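Teaching by hand at Wergate

The day at Wergate begins at 8am with a person holding two handles. Each handle is linked to one of the arms in the booth, and whatever the person's hands do, the arms copy.
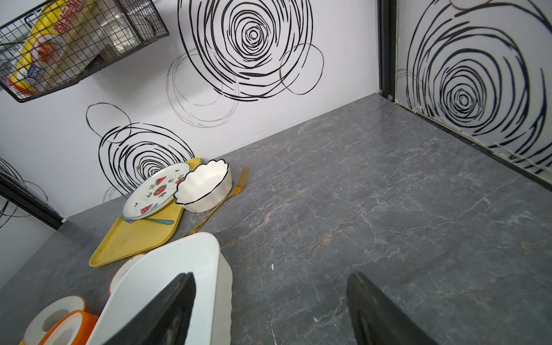 Nepia, the project that runs the booth, wants arms that can tidy a kitchen without being programmed move by move. Every demonstration is saved with what the wrist cameras see. From that height a white container fills much of the view between the black fingers, and a gold fork on the worktop can be easy to overlook.

A session lasts 60 minutes. By June the team had saved 1303 demonstrations, and the operators say they still drop things.
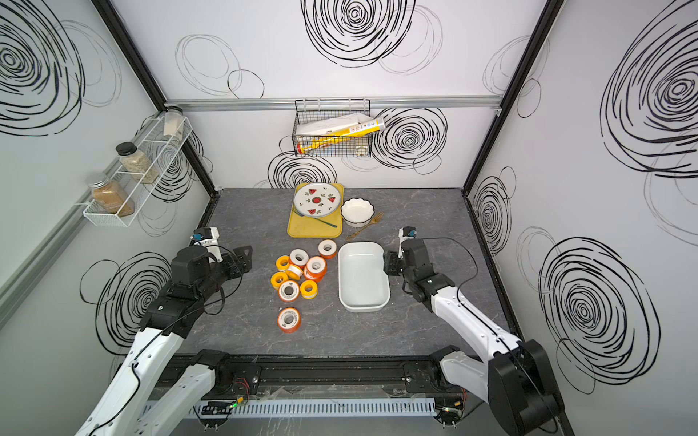 Learning the handles takes most people two sessions. There is no sense of touch, so they go by eye. Small, round things are the hard part, and the orange and yellow tape rolls beside the white dish mean a careful approach for each one. The swirls on the walls stay up throughout.
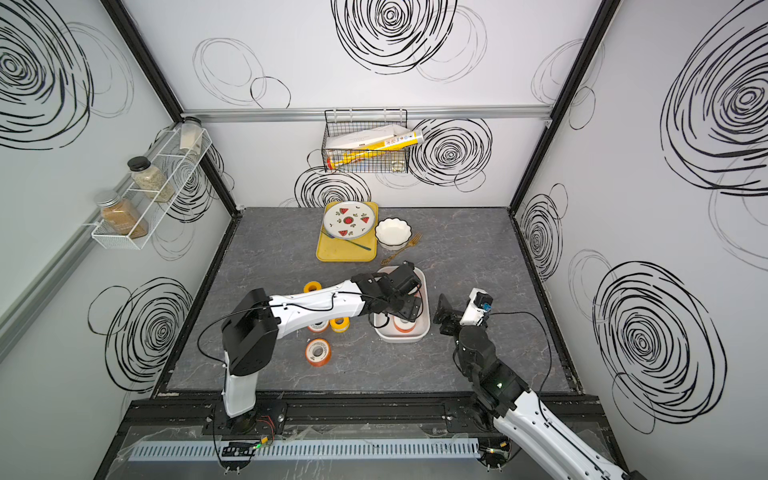

The left gripper above a roll of tape in the white tray.

Skatanberg, a second site, opens in the autumn with 13 booths. Its recordings will go into the same model, called Brorkovus.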